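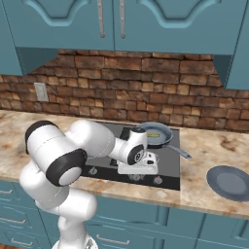 June 21, 2023

Sourdough starter trials, continued. Picking up from the January notes, which stopped when the proofing box thermostat went.

Flours on the bench: Andside whole rye, Kekano bread flour, and what is left of the Worku white. The Worku bag has been open a long while and smells a bit flat. Used it anyway for jar 4 to see how far off it would be.

All jars fed 1:1:1 by weight at the start of the morning. Water from the filter jug. Lids on loose, rubber band at the starting level.

- Jar 1, all rye: doubled first, domed top, sour apple smell. Already falling by the time I got back from lunch.
- Jar 2, half rye, half Kekano: slower, held its peak much longer. Good web of bubbles down the side.
- Jar 3, all Kekano: doubled late. Mild smell, stretchy, no liquid on top.
- Jar 4, all Worku: barely moved. Thin, some gray liquid at the surface. Feed twice more before throwing it out.

Took the dough from jar 2. 400 g flour, 240 g water to begin with, salt held back. That came out stiff, so I worked in more water by hand and forgot to weigh it. Need to weigh it next time, or the hydration number is useless. Folded at half-hour intervals until it stopped spreading. Shaped a little tight -- small tear on one side, patched with rice flour.

Baked in the lidded pot at 405 F, lower than usual. Cremilda Teixeira asked for the lower setting after the last loaf got too dark on the base. Crust is pale and softer than I like. Crumb is fine, even holes, slightly gummy in the center. I cut it too early, so the gumminess may be my fault and not the oven's.

Cremilda thinks the rye share should come down to a quarter. I would rather fix the bake first and change the flour after. Left it that we do one loaf each way from the same batch.

The Zarnulari scale is drifting again. It read two grams over with the check weight, then correct after I moved it away from the window. New batteries in, same drift. Use the old scale for salt.

To do:

- order more rye
- relabel jars, the tape on 2 and 3 is coming off
- dry some of jar 2 on parchment as a backup
- feed jar 4 tonight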